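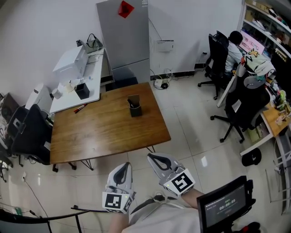
Mareike Brandes asked at the spring review whether the students would be teaching the arm anything themselves or only running demonstrations that came with it. Her question set most of the work in this period, so the report starts there.

All of the demonstrations in the current set were recorded by students in the project class. They use the hand-held grippers, one in each hand, and work on ordinary desk tasks: placing a pen in a holder, moving a cup, closing a marker. Each recording is timed. Pascal Kleinschmidt wrote the one-page instruction sheet the class follows, and new students now make their first usable recording in their second session.

## Recordings

The class made 391 recordings, of which 339 passed the check. Most of the rejected ones failed for one of two reasons: a marker on the gripper was turned too far from the camera, or the student started moving before the timer did. We changed the start procedure in February and the second problem has almost gone away. The first has not. Jörg Böttcher is trying a different grip position with the younger students, whose wrists get tired.

## Training and tests

The first model was trained on the pen task alone. On the Kocsis arm it picks up the pen reliably but often misses the holder by a finger's width. The cup task has not been tested on the arm. We had planned to have both running by now and are behind on this. The delay came from the arm mount, which had to be sent back to Batmont and was returned with the wrong bolts.

## Budget

The grant from Villura for this period was $2,130. We spent $233 on replacement batteries, printed gripper parts and a second strap. The mount repair was covered under warranty. The rest is held for computing time and the entry fee for the Korkadside student competition, and we ask that it be carried over.

## Next period

- Test the cup task on the arm.
- Record the marker task with both hands. So far it has been done mostly right-handed.
- Hauke Grube will run a short session on checking recordings so that students can do it without a teacher.
- Decide which task to enter at Korkadside. The students prefer the cup. The teachers think the pen is safer.

One item needs an answer from you before the class resumes. The competition requires a named adult for each team, and we have one for two teams. Waltraud Frerichs has offered to take the second if her hours can be charged to the project.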